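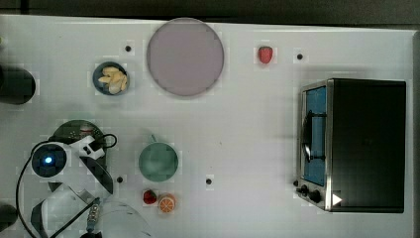

Small toaster oven, big opinions: three months with the Letotton

I put off replacing my old toaster oven for way too long. It had one working element and a door that dropped open if you walked past it with any enthusiasm. So in February I finally ordered the Letotton countertop oven in black, and since I've now cooked in it nearly every day, I figured I'd write up what I think for anyone else with a tiny kitchen and a short fuse.

First, the controls. Two black knobs and you're done. One is temperature, one is the timer, and I could kiss whoever decided to leave it at that. My sister-in-law's oven has a touch panel that beeps at you for eleven different reasons (pizza mode! bagel mode! a mode for reheating pizza, separate from pizza mode!) and I still burn things in it. With the Letotton I turn one knob, turn the other and go find my coffee.

The temperature knob is a bit of a fibber, though. I keep a cheap oven thermometer in there, and with the dial set to 200 Celsius (mine came with the European dial, no idea why, the listing said Fahrenheit) it settles noticeably lower. I just nudge it up a touch and let it heat longer than the booklet tells me to. Once you know, you know, but bakers will be annoyed, and I'd be annoyed too if I made anything fussier than banana bread.

What does it do well? Garlic! I'm a roasted garlic person, and heating the full-size oven for one little dish of cloves always felt ridiculous. Now I toss them in olive oil with salt, cover them with foil, and they come out soft and sweet and spreadable. Toast is good too, a little darker toward the back, so I flip the tray halfway through. Fruit was the surprise. Strawberries roasted with a spoonful of sugar go jammy and gorgeous, and orange slices on parchment at the lowest setting dry out nicely if you're patient and don't mind the house smelling like a candle store (I don't).

What it's not so great at is chicken thighs. They cook fine, but the fat spits all over the inside of the glass and the crumb tray only slides out if you hold it at exactly the right angle. I've said some words to that crumb tray. Frozen fries are okay if you keep them in one layer, which in my house means two batches and an argument over who gets the first one.

Now the looks. It's a black box with a silver metal front, and it goes with pretty much everything. The metal does show fingerprints like crazy. A damp cloth and a drop of dish soap takes care of it, but expect to do that a lot.

Size-wise, measure your counter before you buy. The door needs room in front of it and you'll want somewhere close by to set a hot tray down. I ended up moving my fruit bowl and the knife block, and I'm still a little sore about the fruit bowl.

I did look at the Fleltano before I settled on this one. It has a rotisserie thing and an inside light, and it costs 68 dollars more. I would have used the rotisserie once, told everybody about it and then lost the parts in a drawer. The light I do miss. Squinting at cheese through the glass gets old fast.

Would I buy it again? Yes, mostly for the knobs and the garlic. If they fix the crumb tray and get the dial to tell the truth, I'll happily add the missing star.

Four stars out of five.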